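ok thread on why the arm was down for most of March, few people asked

short version: it pushed straight through a force limit and didnt stop. no one hurt. one dented board and a very rattled Omar

long version. we run a block pushing task, little plastic shapes, arm nudges them about the board with a blunt tool. boring on purpose. it'd done 1000 pushes without a fault and we'd all got a bit comfy

at 1945 Omar Karam's on his own in the lab, starts a new batch. arm comes down to the start pose and keeps coming. tool hits the wood, motors groan, no protective stop

he hit the e-stop. good lad. says it felt like ages, log says 200 milliseconds past when the limit shoud have tripped, then a fair bit more till his hand got there
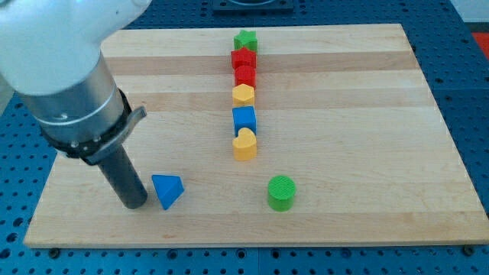 so. cause. first guess was the tool, we'd swapped to a longer one and maybe the offset was stale. checked. offset was stale, yep. off by 33 mm. my fault, I did the swap and never saved it

but that only explains why it hit. doesnt explain why it didn't quit once it had

Imad Khalaf found that bit. The Pramo controller update had reset our safety profile to the factory one. Much higher force threshold. No warning, no colour change on the pendant, just a line way down in the log

and we'd had the update on for a week!! every run that week was on the wrong limits

wrote to Pramo support, got a polite reply and a ticket number. still waiting

what's changed: profile checksum gets read at startup and it won't move if it doesn't match. tool length gets touched off against a gauge block every swap. no solo runs after hours, sorry night owls

Trinidad Calvo wants a second e-stop on the far side of the table as well. she's right, Omar had to lean across the work area to reach the one we've got. parts on order

if you're on the same controller go look at your force limits. like now, before your next run. menu is safety > profiles > active, and check the date on it

will post the checksum script once Imad's tidied it up, its a bit of a dog's breakfast atm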